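Kitchen and Dining Room Assistant, Part Time
Hetgate House, Plarnitz

Hetgate House is a residential study center with 126 beds. We are looking for a part-time assistant to join the kitchen team from May. The job is 3 evenings a week, including every Wednesday, with an extra shift when a large group is staying.

You will set up the dining room, help serve the evening meal, clear tables, wash up and leave the kitchen clean for the breakfast cook. You will also check in the weekly grocery delivery and put it away.

No experience is needed. You must be able to lift boxes, stay on your feet for a full shift and get home after the last bus. A food handler card is required within 2 months of starting, and we pay for the course.
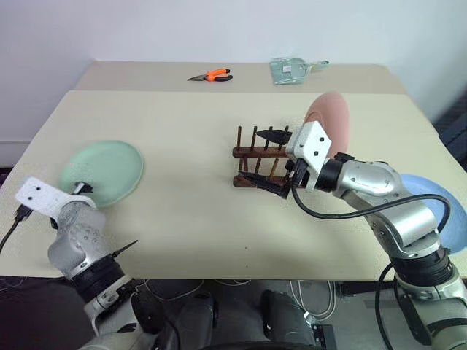

Pink and green plates and a dark wooden dish rack.

Pay is hourly, with a meal on each shift. Staff who complete the summer season receive a $700 bonus.

To apply, pick up a form at the front desk or send a short letter to the Kitchen Office, Hetgate House. Please list the evenings you cannot work.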